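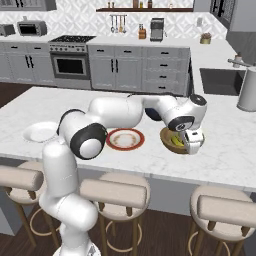 Equipo técnico de Contreras
Responsable de taller y moderación de la lista

Fecha: 19/07/2026
Asunto: Re: Goma reseca en las juntas de las puertas, ¿producto o recambio?

Buenas tardes a todos:

Respondo por la lista porque en los últimos meses nos han llegado varias consultas parecidas y así queda en el archivo.

El mensaje original decía:

> Hola. Tengo una berlina de 14 años que duerme en la calle. Las gomas de
> las puertas delanteras están blanquecinas y duras, sobre todo en la parte
> de arriba, y a partir de cierta velocidad se oye silbar el aire en el lado
> del conductor. También entra algo de agua cuando llueve fuerte. Un
> conocido me ha dicho que les dé vaselina y me olvide. En el taller me piden
> 259 euros por cambiar las dos delanteras. ¿Merece la pena probar
> antes con algún producto? He visto el acondicionador de Notine y el de
> Gerance y no sé en qué se diferencian.
> Gracias de antemano.

Voy por partes.

La vaselina, no. Es un derivado del petróleo y el caucho EPDM, que es el material habitual de estas juntas, la tolera mal. Al principio la goma se ve negra y parece que ha mejorado, pero con el tiempo se hincha y se ablanda donde no debe. Lo mismo vale para la grasa de litio y para los aflojatodo en aerosol.

Antes de comprar nada, haced la prueba del papel. Se pone una tira de papel de cocina entre la puerta y el marco, se cierra y se tira despacio. Si ofrece resistencia, la junta aprieta. Si sale sin esfuerzo, ahí no cierra. Hay que repetirla en 8 puntos por puerta, con especial atención a la esquina superior trasera y al tramo del retrovisor. Apuntad dónde falla.

Si el papel agarra en todo el perímetro, el problema es solo de superficie y un acondicionador sirve. Se lava la goma con agua y jabón neutro, se seca bien (por dentro del labio también, ahí se acumula arena) y se aplica una capa fina con una esponja. Se deja media hora con la puerta abierta y se retira el sobrante con un trapo. Dos veces al año es suficiente, una en primavera y otra en septiembre, antes de las lluvias.

Sobre los dos productos: el de Notine es una silicona líquida con aplicador de espuma, fácil de extender y sin olor. El de Gerance es más espeso, con glicerina, y viene mejor donde hiela, porque evita que la puerta se quede pegada. Yo uso el primero en verano y el segundo en invierno, pero con cualquiera de los dos se puede ir todo el año. Ninguno recupera una goma que ya ha perdido la forma.

Si el papel sale suelto en uno o dos puntos, mirad primero el ajuste de la puerta. El resbalón del marco suele ir con dos tornillos y admite un par de milímetros hacia dentro. Marcad la posición original con rotulador antes de aflojar. En coches de esa edad las bisagras también ceden algo, y un silbido a velocidad de autovía muchas veces se va con ese ajuste.

Si falla en un tramo largo, o si al apretar la goma con el dedo no vuelve a su sitio, toca cambiar. Lo mismo si hay grietas que se abren al doblarla. La junta perimetral entra a presión en la pestaña de la carrocería y se monta en casa con un mazo de goma y paciencia. Se empieza por el centro del umbral y se va subiendo por los dos lados - nunca estirando, porque luego encoge y se abre la unión. El perfil genérico de Wirkendale da buen resultado si se elige bien el grosor de la pestaña, que hay que medir con calibre.

En cuanto al precio, 259 euros por las dos puertas delanteras con recambio original y mano de obra me parece dentro de lo normal. El perfil por metros sale bastante más barato, pero no siempre reproduce el labio doble del original, y en ese caso el ruido sigue.

Una cosa más sobre el agua. Comprobad los desagües de la parte baja de la puerta. Si están tapados, el agua se queda dentro y acaba saliendo por el guarnecido, y se le echa la culpa a la junta. Se limpian con una brida de plástico, sin alambre, para no levantar la pintura.

Si el compañero hace la prueba del papel, que escriba a este mismo hilo con los puntos donde falla y el modelo del coche, y le miro la referencia. Por favor, no cambiéis el asunto al responder, que luego el archivo separa los mensajes.

Un saludo,
Equipo técnico de Contreras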